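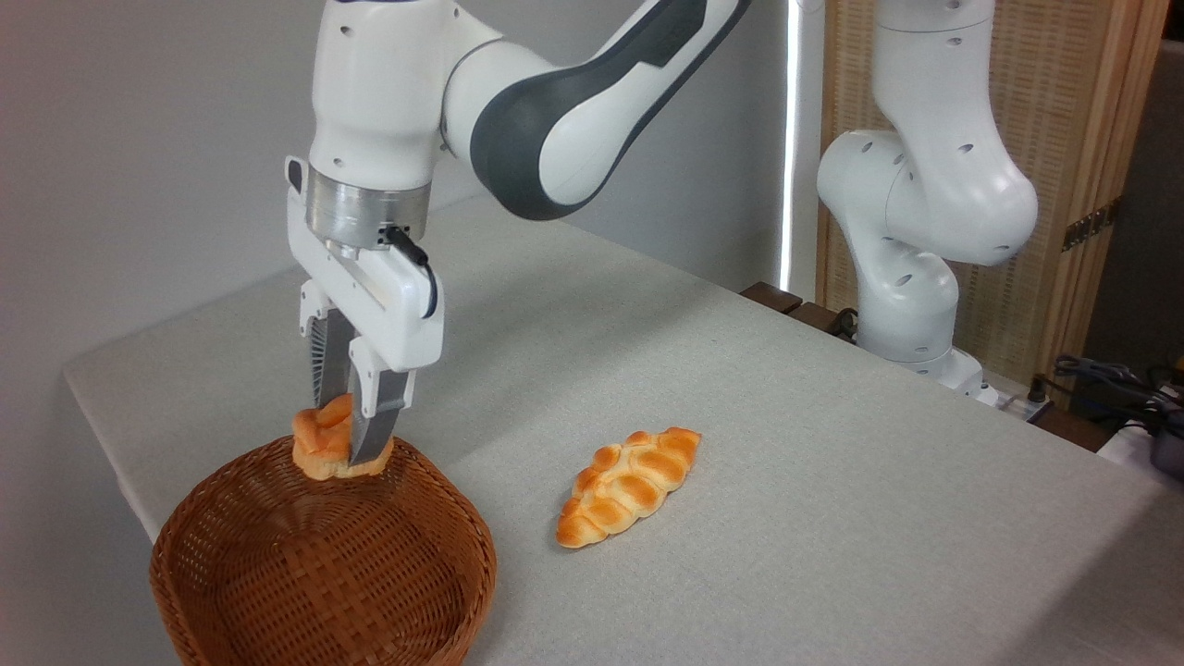
First roll over the basket, left arm. The braided one is still on the cloth.

Apr 3, 2024

Bread all day. The task sheet from Stindley says "put the rolls in the basket" and nothing else, so most of the morning went to deciding what that means. I settled on left arm only, one roll at a time, release low, and the arm goes back to the start pose before I end the recording. The right arm stays parked. The sheet allows both arms but I don't want to teach a handover on a job this small.

Started with hand guiding, because I wanted to feel where the basket was from the arm's side. You put the arm in free mode, take hold of it near the wrist and walk it through the motion. It is good for learning the reach. It is bad for recording, at least with our setup, since my sleeve and hand end up in half the pictures and the policy would be learning from my elbow. I did a few that way, kept them in their own folder, and switched to the remote controls before lunch.

The controls are the Jimora pair, the ones with the stiff left trigger. I had forgotten how stiff. With a block it doesn't matter, you squeeze and it's held. With a roll you want to stop partway, and the trigger goes from nothing to too much. My first few grips were all too hard. I went into the settings and put the gripper speed down to 40 percent, and after that I could ease the fingers in and stop when they touched the sides. Should have done that first. Wrote it on the sheet by the keyboard for whoever is on next.

Approach: I come straight down over the roll, then close. Coming in at a slant looks more natural but one finger gets there first and pushes the roll along the cloth. Then up, left, and pause over the basket. The pause is the part I keep getting wrong. If I stop too long the trained version stops too, and sometimes it just stays there, holding the bread. We had exactly that with the cups in September. So today I tried to make it one motion, slow down over the basket without stopping, lower, open. It takes concentration. When I think about it I hesitate, and when I don't think about it I drop from too high.

The braided roll is harder than the plain one. It's longer, and it matters which way it lies. If I grip across the middle it comes up level. If I'm off toward one end it tips, and then it goes into the basket end first and leans on the rim. I recorded some of those and marked them as poor but usable. I turned the wrist to match the roll before going down, every time, even when it was lying nearly straight already, so that the turn is always in the same place in the demonstration.

Between takes I move the rolls by hand. I try to put them somewhere new without making a pattern of it, which is harder than it sounds. By early afternoon I noticed I was always leaving the braided one on a diagonal near the middle of the table. Made myself turn it the other way for a while.

Lost a good part of the afternoon to the recorder. The disk had filled up with old camera files from the Eklund job and it quit in the middle of a take without saying so. The light on the software stayed green. I only caught it when I went to label and the last file was 2 seconds long. Cleared the old files (they are on the server, I checked twice) and started again. Lost some takes I liked, including the best braided one I've done.

Total at the end of the day is 138 good demonstrations for the basket task, which brings the whole set to 930. Stukus wants the upload by the end of the week. I think we can do that if the disk behaves and nobody changes the task sheet.

Things to do tomorrow:
Ask Stindley if the basket is supposed to move between takes. I kept it on the left side of the table all day.
Check the left finger pad. I thought it was sticking a little on release late in the day, but it may have been me letting go slowly.
Flatten the cloth before starting. It creeps.
Get a different trigger spring, or find the other pair of controls.

My right shoulder hurts from holding the controller out in front of me. I sat down for the last hour and my takes were no worse -- maybe a bit smoother. Will start in the chair tomorrow. Watched a dozen replays before I shut down and the lowering looks even enough. Two had a little jerk to the left just before the release and I moved those to the poor folder. Powered down both arms, covered the controllers, home late. Had toast for supper.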